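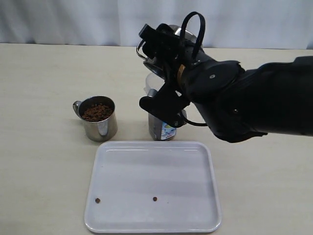 # Plavasine: the kibble pouring set

by Mingxuan Kang
February

Hi! This is the README for Plavasine, which is what our club at Bramwell ended up calling the pouring dataset after two weeks of arguing over names. If you joined the club after winter break, start at the top. If you just want to load the files, skip down to "What you get."

## What it is

832 episodes of a two-armed robot working with a steel mug, a tall plastic jar, a white tray and a lot of dry kibble. Every episode was teleoperated by a student. We had 7 drivers in total, and three of them (me, Seon-mi Ok and Emmanuel Masanja) did most of the work, so expect our habits to show up all over the data. Seon-mi is slow and very smooth. I overshoot and come back — sorry in advance to whoever trains on my half.

We picked kibble because water near the electronics was a hard no from Yvonne Blackburn, our advisor, and rice got into everything when we tried it last fall. Kibble rolls, bounces a bit and is big enough to spot on the tray when it misses.

## The tasks

- `pour_mug_tray`: mug to tray
- `pour_jar_mug`: jar to mug
- `pour_mug_jar`: mug back into the jar (the hard one, please don't start here)
- `reach_only`: the arm goes to the mug and stops short of it 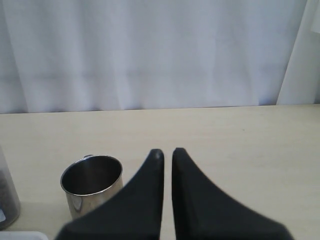
`reach_only` was Jurgita Uibo's idea and I grumbled about it for days, but it turned into the most useful part of the whole set. You can train a small model on it overnight and find out if your action scaling is wrong before you burn a weekend on the pouring tasks. There are 100 of these episodes and they're all short.

## What you get

Each episode is one folder with the video streams, joint positions, gripper state and a `notes.txt`. The notes are whatever the driver felt like typing, so some say "good" and some are a full paragraph about lunch. The label you want is `outcome` in the episode file, with 3 possible values: `clean`, `spill` and `abort`. A spill means at least one pellet ended up outside the target. We were strict about that, and almost 100 episodes that looked fine to the driver got relabeled when Emmanuel went back through them.

## Things that will trip you up

The gripper value is 0 for closed and 1 for open. The older Botadby scripts in the shared drive have it the other way around, and I lost a whole evening to that.

Mug and jar positions were changed by hand between episodes, with no tape marks. If you need exact starting positions, you'll have to pull them from the first video frame yourself.

The streams don't start at exactly the same moment either. Use the timestamps and don't just line up frame numbers. 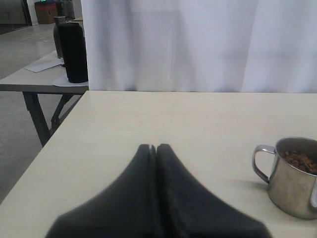
**Can I add my own episodes?**

Please do! Record them with the same task names, put your initials in the driver field, and send the folder to Jurgita so she can run the checker before it gets merged.

## Still to do

Seon-mi is working on a proper train/test split by driver. Until that's in, the split file is random, so don't quote numbers from it at the Filtanlow meet. I also want to clean up the notes files at some point — probably over spring break, if the lab is open.

---

We use cookies to remember your settings and count visits to the club pages. Accept all | Manage preferences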